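Greden Classic Movie Nights Box Set

Item no. 237
Format: DVD, region 1
Running time: 700 minutes
Picture: black and white, full screen
Sound: mono, English with optional English subtitles
Ships in 2 business days

The Greden Classic Movie Nights set collects eight features from the Golden Pictures library, all made for the second half of a double bill and most of them not shown on television in years. There are four crime pictures, two comedies, a western and a newspaper drama. None runs longer than 90 minutes, and each one has its own disc.

The transfers come from the best prints Golden had in its vault. Six of the films are in good shape from start to finish. The western has some scratches at the reel changes, and the newspaper drama has a soft soundtrack in the first ten minutes. We left both as they are. Filtering the sound any further made the dialogue harder to follow.

Every feature has a short spoken introduction, recorded for this set, that covers the cast, the studio and how the picture did when it opened. You can skip the introductions from the disc menu. Five of the films also have their original trailers. The trailers for the other three could not be found.

In the box

Eight discs in slim cases
Printed booklet with cast lists and notes on each film
Fold-out reproduction of a lobby card from the newspaper drama
Outer box with a lift-off lid

The discs are pressed, with printed labels. They play on standard DVD players and on computers with a DVD drive. They will not play on machines sold only for other regions.

Customers who own the earlier Onuoha Video release should note that four of the titles appear in both sets. The Onuoha discs used shorter television prints, and the versions here are the full theatrical cuts. The two comedies have never been on disc before.

The set is not sold as single films. Libraries and film clubs that want to show a title in public need a separate license from Gurell Film Services, and buying the box does not include one.

Unopened sets can be returned for a refund. If a disc skips or will not load, send us the title and the item number and we will replace that disc only. The next pressing is due in December, and orders placed after the current stock is gone will be filled from it. 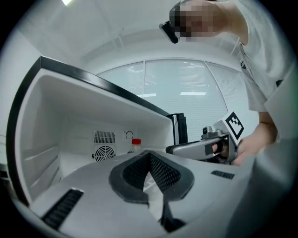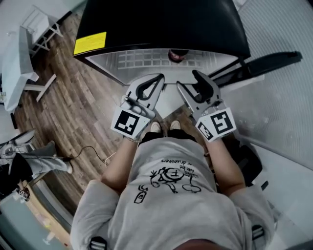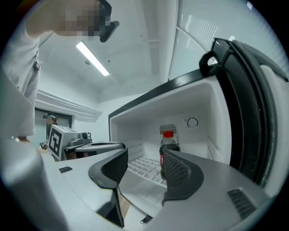
First and last pictures: the refrigerator.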